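# The Case Against the Beautiful Laundry Room

My neighborhood has a new kind of open house, and the kitchen is no longer the star of it. Agents at Landitix, the firm that seems to sell every third place around here, now walk buyers straight to the laundry. There is a deep sink. There is a rail for hanging shirts. There are glass jars of powder with cork lids, and I have yet to meet anyone who refills one after the first month.

I've spent more time than I'd like this year reading about laundry rooms, and in March I did what I'd been putting off and priced one. The showroom on Figueroa quoted me $2,000 for cabinets and a folding counter, before anybody touched the plumbing. The salesman was pleasant. He asked what my "laundry story" was. I said I had a pile of dirty clothes and then, later, a pile of clean ones, and he wrote something down.

What do you get for the money? Mostly you get places to put things. The brochure from Jatine, whose cabinets I was being shown, lists a pull-out hamper with three bags, a tilt-out bin for odd socks and a drawer that does nothing but hold a drying rack. I counted the steps on paper. Clothes come off in the bedroom, go into a hamper there, get carried down the hall, get tipped into the built-in hamper, get sorted, and only then reach the machine. The built-in hamper adds a stop. I asked about this and was told that people like to have a system.

Maybe they do. My own experience of systems is that they last until the first busy week. We once had 3 labeled bags, lights, darks and towels, and for most of a year the towels bag held a broken umbrella and somebody's soccer cleats. The labels were lovely.

Then there's the matter of the door. Front-loaders need room to open, and a surprising number of the layouts I was shown didn't allow for it, or allowed for it only if the person doing the wash stood in the hall. One plan had the washer door swinging toward the dryer, so that every wet sheet would have to be lifted over it. Another tucked both machines behind folding doors, so you'd have 2 sets of doors to open before you could put in a sock. I said as much. The reply was that the doors could be reversed for an extra charge, and perhaps they can, but why draw it wrong in the first place?

Dridus, another outfit in the same line, takes a softer approach and sells you the "ritual." Its starter set is a basket, a linen liner, a wooden brush and a bar of stain soap. I have no quarrel with the brush. I do wonder about a liner for a basket whose contents are on their way to be washed, when the liner will then need washing too.
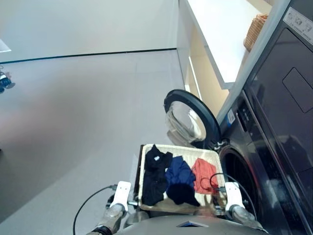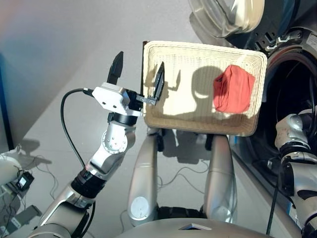

I've come down on the side of the plain basket, and I'm aware that this is a dull place to end up after months of brochures. It costs very little, it goes where the clothes are, and when it's full you know it's time to run a load. Mine sits on the floor by the washer. Pale weave is the choice I'd make again, because a coral or red-orange piece shows up in it at a glance, and that is the one you want to spot before it goes in with the white shirts. Dark weave hides dark socks. Tall hampers hide everything below the elbow. A low, open basket can be held up to the machine door and emptied in one go, which is more than I can say for a hamper on rails.

I'd still take the deep sink, if somebody else were paying. The hanging rail too, probably, though I know perfectly well I'd use it for coats. The showroom has called twice since to ask whether I've had any further thoughts about my laundry story, and I've told them I'm still reading.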